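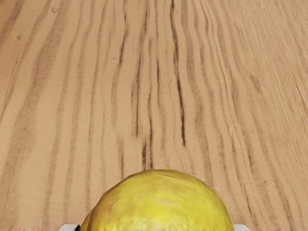

Le grain du bois, en long. Toute la suite consiste à le suivre.

Remettre à l'huile un plateau de table en bois massif

Niveau : patient. Budget : modeste, sauf si vous passez par le rayon décoration, où la même huile change de flacon et double de prix.

Il y a deux sortes de gens : ceux qui huilent leur table tous les ans et ceux qui ont des auréoles. J'ai longtemps appartenu à la seconde catégorie, avec une collection de ronds de verres qui racontait assez fidèlement nos dîners. Puis Thijs Coppens, mon voisin de palier et ancien menuisier, a posé la main sur le plateau, a soupiré, et m'a prêté sa cale à poncer. Ce qui suit est sa méthode, augmentée de mes erreurs.

Avant de commencer

Vérifiez que la table est bien huilée et non vernie. Déposez une goutte d'eau dans un coin discret et allez faire autre chose pendant 5 minutes. Si le bois fonce sous la goutte, la finition est fatiguée ou absente, et vous êtes au bon endroit. Si la goutte reste perchée comme sur un capot de voiture, vous avez sans doute un vernis, et il faudra le décaper entièrement, ce qui est un autre tutoriel et une autre humeur.

Vérifiez aussi que le plateau est massif. Regardez le chant : les veines du dessus doivent s'y prolonger d'une manière ou d'une autre. Sur un placage, on ponce très peu, à la main, et on prie.

Ce qu'il vous faut

Papier abrasif grain 120, 180 et 240
Une cale à poncer en liège
Une huile dure pour plan de travail (j'utilise la Giritz incolore, la Jesto marche aussi mais jaunit les bois clairs)
Des chiffons de coton qui ne peluchent pas
Un aspirateur avec brosse douce
Des gants, une fenêtre qui s'ouvre

Étape 1 – Nettoyer

Eau tiède, une goutte de savon noir, chiffon bien essoré. On essuie tout de suite et on laisse sécher une nuit. Poncer un bois gras revient à étaler la graisse avec application et à encrasser un papier neuf en trois passages. Les miettes coincées entre les lames s'enlèvent au cure-dent. C'est long, et instructif.

Étape 2 – Poncer dans le sens du fil

Toujours dans le sens du fil. Thijs me l'a répété 4 fois, et la quatrième il a arrêté d'être aimable. Une rayure en travers ne se voit presque pas sur bois sec ; sous l'huile, elle apparaît comme une griffure de chat.

Commencez au 120 seulement s'il y a des taches. Sinon, attaquez au 180. Gestes longs, pression légère, d'un bout à l'autre du plateau. Ne vous acharnez pas sur une auréole : vous creuseriez une petite cuvette, invisible à midi et très visible le soir, lampe rasante. Terminez au 240, puis aspirez.

Pour les taches noires laissées par le métal, le ponçage suffit rarement. L'acide oxalique en vient à bout, avec gants, lunettes et lecture complète de la notice, y compris la partie en petits caractères.

Étape 3 – La passe à l'eau

Facultative, donc sautée par tout le monde, moi compris la première fois. Passez un chiffon à peine humide sur tout le plateau : les fibres se redressent. Laissez sécher, puis repassez très légèrement au 240. Sans cela, c'est l'huile qui les redressera, et votre table aura la douceur d'une joue mal rasée.

Étape 4 – Huiler

Versez peu. Non, moins que ça. Étalez au chiffon, dans le sens du fil, en couche fine et régulière. Laissez pénétrer 9 minutes avec la Giritz (chaque fabricant a son chiffre, lisez le bidon), puis essuyez tout l'excédent avec un chiffon propre. Tout. L'huile qui reste en surface ne nourrit rien, elle colle, et elle collera encore en janvier quand vous poserez la nappe.

Prévoyez 2 couches, à une nuit d'intervalle. Si le bois boit goulûment, surtout en bout de plateau, ajoutez-en une troisième à cet endroit. Pensez au dessous : un plateau huilé d'un seul côté prend l'humidité de l'autre et finit parfois par se cintrer.

Attention aux chiffons

Un chiffon imbibé d'huile siccative et roulé en boule peut s'enflammer tout seul. Étalez-le à plat dehors jusqu'à séchage complet, ou plongez-le dans un seau d'eau. Jamais directement à la poubelle.

Étape 5 – Attendre

Usage prudent après un jour ou deux, usage normal au bout d'une semaine. D'ici là, ni eau, ni plat chaud, ni agrumes coupés : le jus de citron marque très bien un bois fraîchement huilé.

Entretien courant

Chiffon humide, savon doux, séchage immédiat. Les sprays dépoussiérants type Astico laissent un film qui gênera la couche suivante – autant s'en passer. Quand la goutte d'eau recommence à foncer le bois, on repasse une couche, sans poncer si la surface est restée lisse. Chez Lambrechts, on trouve l'huile en petit bidon, bien suffisant pour une retouche.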